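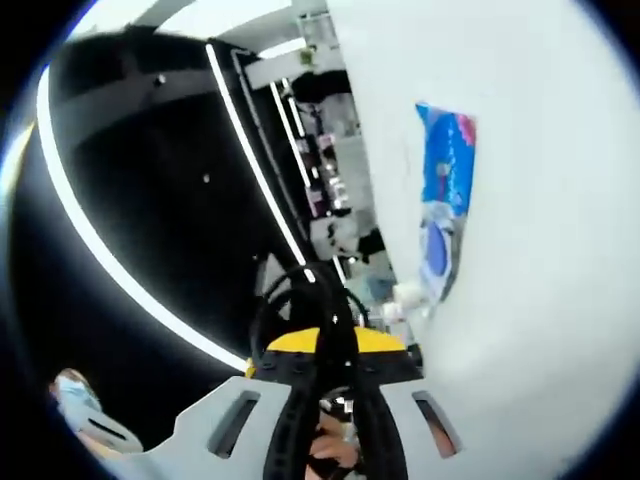 생활관 > 공용공간 > 라운지 사진첩 > 간식 테이블 치우기

간식 테이블 치우기, 6월 기록

안녕하세요, 사진첩 담당을 또 맡게 된 리세트 파체코(Lizeth Pacheco)입니다. 지난번에 냉장고 선반 사진을 올렸더니 의외로 많이들 봐 주셔서 (댓글에 반찬통 주인 찾는 글만 잔뜩 달렸지만요!) 이번에는 창가 쪽 동그란 흰 테이블을 올려 봅니다. 다들 아시죠, 오후 네 시만 되면 슬금슬금 모여드는 그 테이블이요. 저는 이 방에서 그 자리가 제일 좋아요. 창이 커서 해가 쭉 들어오고, 옆에 흰 기둥이 있어서 괜히 아늑하거든요.

문제는 좋은 자리일수록 뭐가 자꾸 쌓인다는 거예요. 과자 봉지, 종이컵, 마시다 만 물병… 한 사람이 하나씩만 놓고 가도 저녁이면 팔꿈치 둘 데가 없어요. 그래서 이번 달부터 Droslow 정리 모임에서 테이블을 집중적으로 보기로 했고, 저는 옆에서 사진 고르고 글 쓰는 걸 맡았습니다. 치우는 것도 조금은 했어요, 진짜로요.

첫 번째 사진은 맨 위에 올려 뒀어요. 파란 봉지 하나가 비스듬히 보이는 그 사진입니다. 저는 이상하게 이런 사진이 좋더라고요. 파란색이 워낙 쨍해서 하얀 바탕 앞에 있으니까 눈에 확 들어오잖아요. 귀퉁이에 분홍빛 도는 빨간색이 살짝 있는 것도 예쁘고요. 바로 아래 구겨진 하얀 것도 하나 있는데, 이런 자잘한 것들이 제일 골치예요. 큰 봉지는 눈에 띄니까 누구라도 집어 가는데 작은 건 며칠씩 그대로 있거든요. 시커먼 판을 따라 길게 휘어진 하얀 불빛도 마음에 들어서 한참 들여다봤네요.

봉지 얘기가 나온 김에 조금만 더 할게요. 우리 방은 비닐을 따로 모으니까 과자 봉지는 부스러기를 털고 펴서 넣어 주세요. 딱지처럼 접는 분들 계시죠? 손맛은 좋은데 (저도 접는 파였어요) 분류하는 쪽에서는 펼쳐 둔 걸 더 좋아한대요. 니카노르 베세라(Nicanor Becerra) 님은 봉지를 반듯하게 펴서 책갈피처럼 모아 오시는데, 거기까지는 바라지 않습니다. 그냥 펴기만 해 주세요!
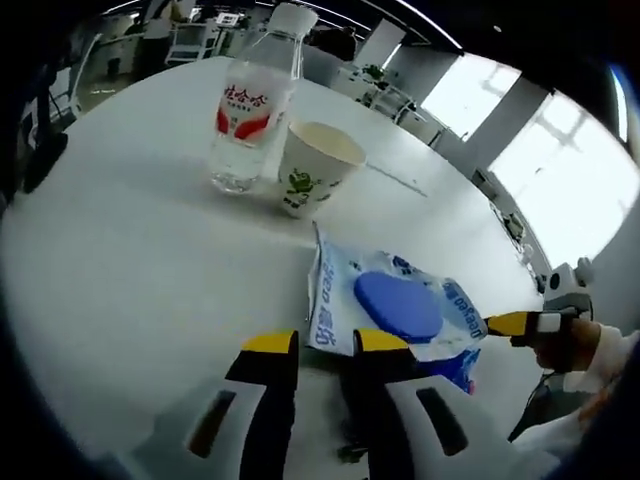

글·사진 선정: Skornow 생활관 공용공간팀 / Droslow 정리 모임

오레오 봉지가 납작하게 누워 있는 두 번째 사진입니다. 하얀색이랑 연한 파란색 봉지에 진한 파란색 과자 그림이 큼직하게 들어가 있어서, 보고 있으면 꼭 하나 먹고 싶어져요. 이 사진 고르다가 저도 결국 매점에 다녀왔습니다. 뒤에는 흰 뚜껑 물병이 서 있는데 물이 아직 들어 있고, 라벨에 빨간 한자가 적혀 있어요. 옆의 종이컵에는 조그만 초록색 캐릭터가 그려져 있고요. 이 컵 귀엽지 않나요? 저는 이 초록 친구 때문에 이 사진을 꼭 넣고 싶었어요.

물병은 의견이 좀 갈렸어요. 에밀리아노 카르데나스(Emiliano Cárdenas) 님은 물이 남은 병은 무조건 주인이 돌아온다는 쪽이고, 소치틀 세르반테스(Xóchitl Cervantes) 님은 저녁까지 그대로 있으면 비우자는 쪽이에요. 결론은 저녁 아홉 시입니다. 아홉 시까지 테이블에 있는 물병은 물을 화분에 주고 (맹물만요! 탄산은 안 돼요) 병은 라벨 떼고 눌러서 내놓기로 했어요. 본인 물병이면 뚜껑에 이름을 써 두세요. 두 글자만 써도 충분합니다.

종이컵은 더 간단해요. 한 번 쓴 컵은 안을 비우고 물기 털어서 겹쳐 주세요. 입구가 열린 채로 테이블 가운데 서 있으면 꼭 누가 소매로 치고 지나가더라고요. 제가 그 누구였던 적이 다섯 번은 되는 것 같아서 크게 말은 못 하겠습니다만… 그래도 부탁드려요. 컵을 안 쓰고 개인 머그를 가져오시는 분들은 머그 걸이를 쓰시면 되고, 걸이가 모자라면 저한테 말씀 주세요. Illmont 창고에 하나 더 있다고 들었어요.

테이블 상판은 흰색이라 얼룩이 잘 보이는 게 단점이자 장점이에요. 커피 자국은 바로 닦으면 젖은 행주로도 지워지는데, 하루 지나면 베이킹소다를 조금 묻혀서 살살 문질러야 하더라고요. 초콜릿 과자 부스러기는 물부터 묻히지 마시고요! 까맣게 번져서 일이 두 배가 됩니다. 마른 행주로 한쪽에 모아서 쓸어 낸 다음에 젖은 행주로 한 번, 이 순서가 제일 편했어요. 동그란 테이블이라 모서리로 몰아서 떨어뜨릴 수가 없으니까 작은 쓰레받기를 가장자리에 대고 쓸어 주시면 됩니다. 쓰레받기는 싱크대 아래 왼쪽 칸이에요.

아, 그리고 의자요. 다 드시고 일어나실 때 의자를 안쪽으로 밀어 넣어 주시면 지나다니기가 훨씬 낫습니다. 이사우로 이바라(Isauro Ibarra) 님이 무릎을 세게 부딪히신 뒤로 제가 이것만큼은 잔소리를 하고 있어요.

간식비 얘기를 물어보신 분이 계셔서 적어 둡니다. 이번 달 공용 과자는 Meléndez 매점에서 샀고, 오레오처럼 낱개로 나눠 먹기 쉬운 걸 더 사 달라는 의견을 다음 장보기 목록에 올려 뒀어요. 짭짤한 과자파도 잊지 않았습니다! 먹고 싶은 게 있으면 라운지 문 옆 종이에 써 주세요. 지난달에는 같은 글씨체로 감자칩이 세 줄 연속 적혀 있던데, 한 줄만 쓰셔도 사 드려요.

다음 사진첩은 신발장 차례예요. 짝 잃은 실내화가 꽤 나올 것 같으니까 혹시 한 짝만 없어지신 분은 버리지 말고 조금만 기다려 주세요. 올리고 싶은 사진이 있으면 16호로 가져오시거나 문 앞 상자에 메모 남겨 주시면 됩니다. 흔들린 사진도 환영이에요, 저는 그런 걸 더 좋아해서요.

최근 올라온 사진첩
- 냉장고 선반, 한 칸씩 꺼내 보기
- 우산꽂이에 남은 우산들
- 창가 화분 분갈이하던 날
- 싱크대 아래 칸 다시 나누기
- 책장 100권 옮기기

문의: 공용공간팀 (16호) | © Skornow 생활관 | 맨 위로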